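# How a Spray Bottle Works

Squeeze, squeeze, pssssht! You have probably used a spray bottle to water a plant, wipe down a table, or (when no grown-up was looking) give your brother a surprise shower. There is a really clever pump hiding inside that plastic head, and it works without any batteries at all!

## The parts

Start at the bottom. A thin tube goes from the head of the bottle almost all the way down into the liquid. It's called the **dip tube**, and it works a lot like a drinking straw.

At the top is the **trigger**, the curved part your fingers pull. Behind the trigger is a tiny **piston**, a plug that slides back and forth inside a little **cylinder**. There's a spring too, and that's what pushes the trigger back out when you let go.

At the very front is the **nozzle**, with a hole so small you can hardly see it.

## What happens when you squeeze

When you pull the trigger, the piston slides in and the space inside the cylinder gets smaller. The liquid in there has to go somewhere, so it shoots out through the nozzle. The tiny hole breaks it up into drops - hundreds of them!

Now let go. The spring pushes the piston back and the cylinder gets bigger again. The pressure inside drops, and fresh liquid gets pushed up the dip tube to fill the space.

But wait, why doesn't the liquid just go back down the tube when you squeeze? Because of the **one-way valves**! A valve is like a door that only swings one way. One valve lets liquid come up from the bottle but won't let it back down. The other lets liquid out to the nozzle but won't let air sneak in.

That's also why a brand-new sprayer coughs a few times before it works. The first squeezes are only pushing out air.

## Stream or mist?

Many nozzles can twist. Turn one way and you get a long, skinny stream. Turn the other way and the liquid spins around before it leaves the hole, so it spreads out into a wide, soft mist. Mist is great for ferns. A stream is great for hitting a target on the fence.

## Try it yourself

You need a clean, empty spray bottle that has never held cleaner, plus water and a sheet of dark paper.

1. Fill the bottle with water and set the nozzle to mist.
2. Spray the paper once from very close up. Look at the drops.
3. Flip the paper over and spray from one big step away.
4. Twist the nozzle to stream and try again on a new sheet.

Which drops were biggest? Which ones spread out the most? Draw what you found!

**Stay safe:** never spray at faces, and leave bottles of cleaner to the grown-ups, even the ones in pretty colors.
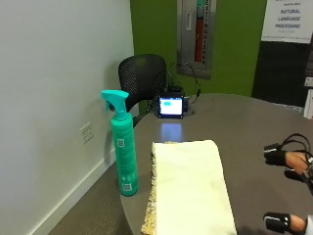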